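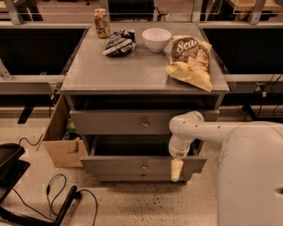
Snack end of the room. Bowl is empty.

22 Oct 2021

Glaze tests, second round. I opened the kiln before lunch because I have no patience at all, and the pyrometer still said 920 when I went to bed last night, so by my reckoning it was safe to crack the lid. It was. Everything came out in one piece, and only one tile stuck to the shelf (my fault, I let the glaze run right to the foot and then told myself it would be fine).

So, the Folard white. I mixed it from the recipe as written, no changes, and it crawled again! Same as last time, little bare islands along every edge and a big one in the middle of tile 13. I had been blaming dust, so this time I wiped every single tile with a damp sponge and let them sit overnight before dipping. Didn't help one bit. My new guess is that it's going on too thick. The bucket had been sitting with the lid loose and the stuff on top was more like pudding than cream. I'm going to add water next time and see what happens before I start messing with the clay content, although I do have a feeling it's the clay content.

The Tazi green is lovely, though. I didn't expect that. On the test strip it looked like pond scum, and on a real curved surface it breaks to a warm brown on the ridges and goes deep and glassy where it pools. I want it on mugs. I want it on everything. One warning for whoever mixes the next batch: it settles like concrete. I stirred it, walked across the room for my apron, came back and had to stir it all over again. A pinch of Epsom salts might keep it up, I've written that on the lid with a question mark.

Third one was the Brumer satin, tiles 14 through 16. Meh. It's supposed to feel like an eggshell and mine feels like a chalkboard. Underfired, I think. The cone on the bottom shelf was barely leaning while the top one was all the way down, so there's a real gap between top and bottom in this kiln and I need to stop pretending there isn't. Two options: slow down the last stretch of the firing, or only put the forgiving glazes down low. I'll try the slow one first. It costs more power but I'd like to know.

Speaking of the kiln, the lid hinge is squeaking and there's a new hairline in the brick near the peep hole. I ran a fingernail over it and couldn't feel an edge. Please keep an eye on it and don't lean on the lid (I lean on the lid, I know, I'm stopping).

Clay notes. We're down to 35 pounds of the Umaneo stoneware and that won't get us through November if the evening people keep throwing those giant planters. The reclaim bucket is full and smells like a swamp, so if anybody has a free hour and a strong stomach, it wants to go out on the plaster. The bag of reclaim I wedged up last week was way too short, it cracked on every handle I pulled, so I cut it half and half with new clay and it behaved much better. Bit of grit in it still. Fine for bowls, no good for anything you'd drink out of.

Still to do: remix the white, thinner, and dip at three different counts so I can finally see where it goes wrong. Make more tiles, with the L shape this time so there's a vertical face. Grind the stuck glaze off the shelf and put fresh kiln wash on it, two coats. Find the good sieve. It was on the hook by the sink and now it isn't, and the only one left has a hole you could put a thumb through.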